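In praise of the short bus route

June 9, 2024

I have a favourite bus, and I don't care who knows it. It is the number 4, it runs from Fudbridge to Gellum by way of the allotments and the back of the school, and I think every town in the country ought to have one just like it.

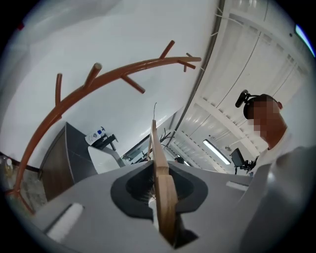

The whole trip takes less time than it takes me to get through a decent apple. There are people in Fudbridge who will tell you this makes it pointless. Why run a bus over a distance a fit person could walk? I have heard this at the bus stop, at the dentist and once at a funeral tea, and I think it gets the thing completely the wrong way round. A fit person could walk it, yes. A fit person with no shopping, no pushchair, no bad hip and no rain coming in sideways off the reservoir could walk it beautifully! The rest of us are on the bus.

What I love about a short route is how little you have to plan. Long-distance buses are splendid in their way, but you have to arrange your day to suit them. You look up the times, you leave early, you take a book and a drink and a spare jumper. The 4 asks for none of that. You wander out, you wait a bit, it comes. If you miss it there will be another before you have finished being cross. I have hopped on it to buy a lemon.

And the talk is better. On a long journey people settle in and put their headphones on, and quite right too. On a short one there is no point getting comfortable, so they chat. In the last year I have learned on the 4 how to stop slugs climbing a water butt, which of the two chip shops in Gellum changed its oil supplier, and what a hernia operation feels like from the inside (I did not ask). I have been shown a newborn, a set of X-rays and a very large marrow.

I went to the council's drop-in about the proposed changes last month, and I came away with a leaflet and a bit of a temper. The proposal is to fold the 4 into the longer Lomell service, which would come through once every 2 hours and skip the allotments altogether. The leaflet says the 4 carried 1,527 passengers in its quietest month, as though that were a sad little number. I read it standing up and said "what?" out loud. That is a lot of lemons. It is a lot of people getting to the surgery, or to see a sister, or just out of the house on a day when the house was getting a bit much.

I do understand that money is tight. I pay the same council tax as everyone else and I moan about the potholes with the best of them. But a short route is cheap to run well, and once you make it rare you have spoiled it. A bus every 2 hours over that distance really is pointless, and I can see exactly what will follow: fewer people will use it, somebody will print another leaflet, and it will be gone by the time the new shelter outside Yusof's bakery gets its glass put in.

Merging it would do the Lomell passengers no favours either. They have a perfectly good straight run along the main road. Send their bus wiggling round our back streets and they will arrive late and grumpy, and they'll blame us, and I would too.

So here is what I'd like instead. Keep the 4 as it is. Put a proper timetable up at the allotment stop, where the present one has faded so badly you could believe anything of it. Let under-sixteens ride free in the holidays and see what happens. And print the fare on the front of the bus, big, so that people who haven't caught one for years can see how little it costs - I am sure half of them think it's a fiver.

The petition is on the counter at the library and had 200 names on it when I signed. There is plenty of room on the sheet. You can get there on the 4, stop opposite the post office, and if you're going this week the driver will probably be the one who sings.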